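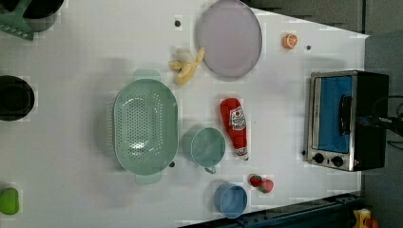

Dear Zahira,

Thank you again for standing behind the Selside young DJ program - it has been a lovely, noisy few months! We now have 11 regulars on the decks, and Hafiz Ginting has them beat-matching by ear before they ever touch the sync button (there was grumbling, but they came round). Melur's first track, "Barrera," is mixed and waiting on a final master.

The one snag is the second mixer, which is still on back order, so we have moved the showcase to November. Tirta has booked the Dratcombe hall, which holds 200, and we would love to see you there. The next batch of receipts will follow by mail.

Warmly,
Nabila Lau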